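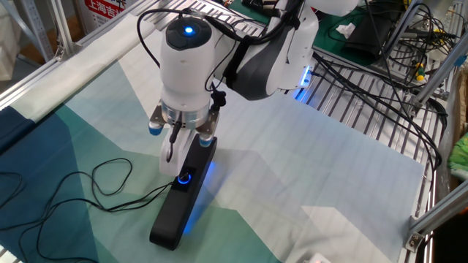

*Up on one end, ring lit, cord in loops across the cloth.*

**Small Sound at Home, handout 14: the bar speaker on a table**
Vanent Evening Courses, 9 May 2026

I promised I'd type up the bar speaker session for those of you with half a page of arrows and no words, so here goes. Bring this along next time, plus whatever little speaker you've got at home (and its cord, please, we're always one cord short).

## Lying down or standing up?

Most of these long skinny speakers are made to lie flat under a monitor, with a small driver toward each end. Lying down, you get left on the left and right on the right. Stand one up and the left and right are stacked on top of each other, so the stereo pretty much goes away. For a talk show or an audiobook I don't mind that at all! For music I do, and I suspect you will too once you've tried it both ways with the same song.

Two more things happen when it's on end:

- One driver is now right down by the tabletop and the other is up in the air, so they don't sound the same to your ear.
- The base is tiny. A rounded end on soft cloth is about the wobbliest arrangement going, so keep a hand on it while you listen and lay it back down after.

If you want to hear the difference without a lot of musical opinion getting in the way, use the tone I put in the class folder. It's at 1,442 Hz, for no better reason than that's where I let go of the slider. The wave is a bit over nine inches long, so moving your head just a few inches can make it louder or softer as the reflections off the table and walls line up or cancel. Keep it quiet. It's an awful noise.

## What the table does

I know, I go on about tables. But a speaker lying on a bare hard top is firing half its sound at a mirror, more or less. Cloth helps a little with the very top end and with rattles, and it does next to nothing for the low notes. A folded dish towel underneath does more for buzzing than a big thin tablecloth ever will.

Try these at home, in any order you like:

1. Play something with a steady bass line and slide the speaker back toward the wall. The bass swells. Stop when it gets muddy and come forward a little.
2. Pull it to the front edge of the table. Voices usually clear up, with less tabletop ahead of the speaker to bounce off.
3. Tip the front up slightly with an eraser or a couple of felt pads. (My favorite, costs nothing.)
4. Put your palm flat on top while it's playing. If a rattle goes away, the rattle is in the case or under it.

## The knob, and the other knob

You nearly always have two volume controls, one on the computer or phone and one on the speaker, and people fight with both of them. I set the computer to 64 out of 100 and leave it alone, then do everything else at the speaker. Could be 70, could be 80, I'm not fussy. What I don't like is a computer turned way down with the speaker cranked to make up for it, and then all the hiss comes up with the music.

On a lot of these the lit ring is your power light as well, but don't count on it. The Fener goes dark when it sleeps and still has power, and the Gevik stays lit with the sound muted. Check the leaflet for yours.

## Cords

Lay the power cord out before you lay out anything else. I want it reaching the strip with some slack, and I want the slack somewhere you won't catch it with a sleeve. Loops lying loose on the table are fine for an afternoon of moving things around. For a desk you work at every day, gather the extra behind the speaker and tie it with something soft, nothing tight, no sharp bends right at the plug.

Keep the audio lead and the power cord apart if you can. Where they've got to cross, cross them square. If you've got a hum, move one of them a hand's width and listen again before you go buying anything.
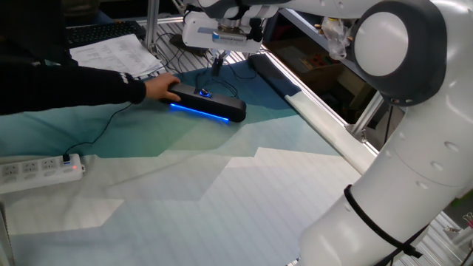
A question that came in by email after the session: "Does it matter which socket on the strip I use? Mine hums, and my brother-in-law swears it's because the speaker is plugged in at the wrong end."

The sockets on an ordinary strip are wired to the same pair of conductors, so no, swapping ends is very unlikely to cure it (though moving the plug does sometimes move the cord, and that can!). I'd look at what else is on there. Unplug the phone charger first, then the lamp if it has a dimmer. If the hum stays with only the speaker plugged in, pull the audio lead out of the computer end. Hum gone? Then it's coming in through the computer, and it's worth trying a laptop on battery.

And do switch off before you swap leads around, or turn the volume all the way down. The thump is hard on a small driver.

## For next time

Write down three positions for your speaker and one line about each, in your own words. "Boxy" is fine. "Like a radio in a bathtub" is better, I'll know just what you mean. We'll compare the Wendt with the Fener on the long table, and I'd like to get to headphones before the break if we don't get stuck on bass again.

Felt pads are in the drawer by the sink, take two.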